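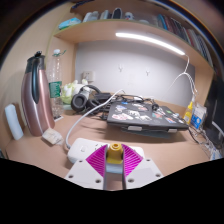

From: Ketill Ravn
To: gripper-users list
Date: 27/06/2021
Subject: Re: Erker fingers vs. Trisska fingers on thin handles

Catalina Paredes wrote:
> We swapped the Erker fingers for the Trisska set on two of our
> hand-held units and are seeing more slip on cable and thin handles.
> Same slide, same camera mount, same operators. Is this the ridge
> pattern or are we closing too slowly? Also, has anyone compared
> width readings between the two? Ours don't agree near full open.

Catalina,

We saw the same thing on cable. I don't think it is closing speed. I ran both sets on one plate, 30 closures per object, and varied the speed only for the last ten. Slip did not change with speed in either set.

What did change it was the angle of the ridges to the object. Ours run diagonally. A cable lying across them holds well enough. A cable lying along them rolls out as soon as you lift, and on a desk you rarely get to choose. Kettle and mug handles are less sensitive – the finger wraps further around and the ridges matter less.

On width: check the zero first. The Trisska tips are slightly thicker at the contact face, so a calibration made with the other set reads wide. Our raw encoder values were 751 closed and 2962 open after recalibrating. Before that the closed value wandered between sessions, and I traced it to play where the fitting meets the slide. Tighten that before you record anything you intend to keep.

Two other points:

Print orientation has a larger effect than I expected. Fingers printed on their side flexed evenly. Those printed upright split along a layer line, one of them well short of 2000 cycles.

If your image crop is tuned to the old fingers, redo it. The wide lens picks up a lot of the base plate, and Babatunde's script assumed a fixed finger outline at the bottom. It rejected good segments until he changed the mask.

I have not tried either set with a rubber sleeve. Damián has, I believe, and may want to comment on wear. I can send the closure log if you tell me which column format you use.

Ketill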